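Small screens, long days: the Nistberg 2 handset at work

The Nistberg 2 is a compact phone with a flat glass front and a ribbed polymer back. The power key is on the right-hand side, level with the thumb, and the volume keys are on the left. The earpiece is set into the top bezel. A single loudspeaker faces downwards beside the charging socket, where it is easily muffled by a palm when the phone is held sideways.

The display reaches 1,000 nits in its outdoor mode, which switches on by itself in direct sun and cannot be selected by hand. Indoors the panel runs a good deal dimmer. Colours lean slightly towards blue at the factory setting. The warm preset corrects this, although whites then look faintly yellow at low brightness. Touch response is even across the glass except for a narrow strip along the lower edge, where swipes to close an application are sometimes read as taps.

Storage is fixed. There is a tray for two SIM cards and no slot for a memory card, a change from the previous model that will matter to anyone who keeps maps or music on the phone. The tray has a rubber seal and needs a firm push to sit flush.
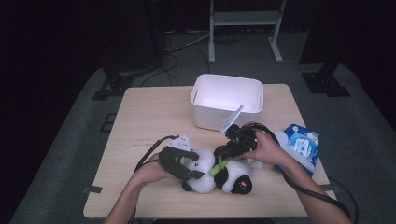

Battery life depends heavily on signal. In Plendcombe, where the mast is on the far side of the hill, the phone fell from full to a quarter by mid-afternoon with only messages and a few calls. In town the same pattern of use left more than half by evening. Charging from flat takes around 2 hours with the supplied plug. The back grows warm during the first part of the charge, and the phone slows the rate if it is left in a case.

The maker has licensed its call-cleaning software from Kourkoulas. Wind noise is cut well, at the cost of clipping the first syllable after a pause. The feature can be turned off under the sound menu, but the setting returns to on after each restart.

The camera is adequate in daylight. Focus is quick at middle distances and hunts when the subject is close. Night shots are smoothed until brickwork loses its texture.

Custau sells a slightly larger handset with a card slot and a weaker loudspeaker at a similar price. Its battery is rated for 2,000 charge cycles. Nistberg gives no figure for its own, and the back panel is glued, so a replacement has to be fitted by a repair shop.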